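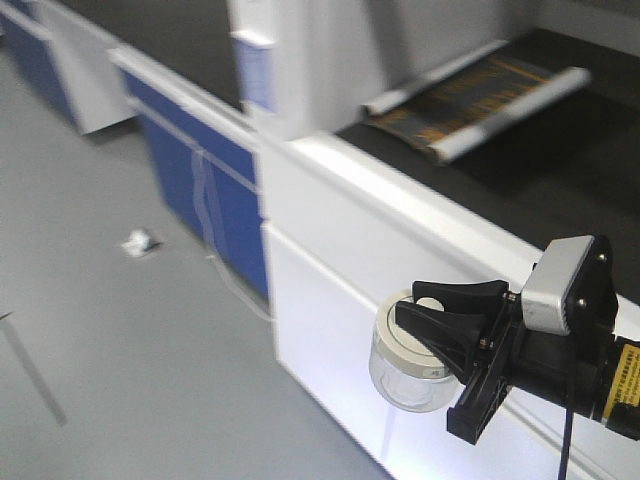

Indira Warrier commented on my last post that the crash in Gorero has nothing to do with the shaders and I should quit deleting the cache. Set the frame cap to 60, turn off the overlay, done. Well. Tried it last night. She's right, mostly.

Still on build 3041 btw. The new one breaks saves from the harbor chapter so I'm staying put.

What I did: opened the config, found the texture pool line, changed 2470 to 3000. Saved. Made it read only becuase the launcher puts the old number back every single time.

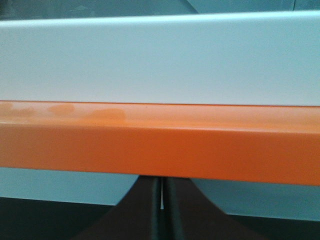

Then the overlay. There are two toggles, one in the launcher and one in the pause menu, and you need both off. Played till 2 am, no crash in Kanaan, one in Brarkley on the ferry cutscene. Skipped it and it loaded fine.

Controller still drops out if you alt-tab. No fix. Gráinne Hennessy says plug it in before the splash screen, didnt help me.

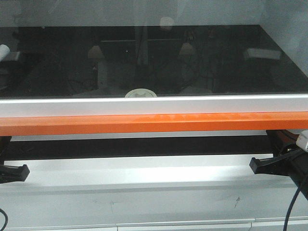 Oh and ultrawide. Menus stretch, gameplay doesn't. Brirnora had a patch planned for July, no word since. More when I get past chapter 12.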